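Chapter 2
Looked At: Bodies, Compliments and the Traveler

Last updated: September

Travel writing likes a compliment from a stranger. The writer is praised in a market, feels lovely, and flies home. I have my doubts about how much these stories tell us.

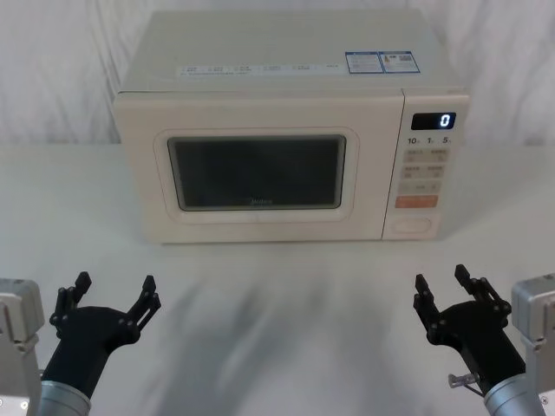

Take Siham Matar's essay on her 13 days in Lulletdale. Shopkeepers called her "big" and "beautiful" in one breath, and she decided that the town had no shame about size. Maybe so. She spoke little of the language, and she never asked the local women what they heard at home.

Of the 33 travelers' accounts used in this chapter, most make the same jump. A few words on the street become a whole culture's view of beauty.
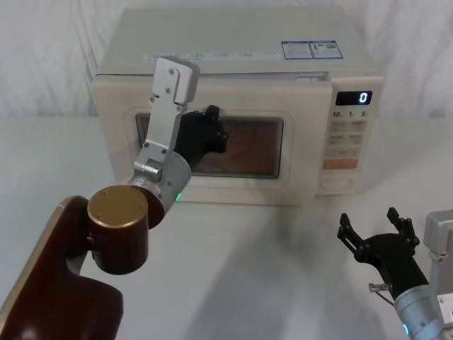
Fig. 2.1. Cream-colored microwave oven on a white tabletop.

Read each account with two questions in mind. Who was speaking, and what did they want? A guide in Kanaan who flatters guests for tips is poor evidence of anything except tipping.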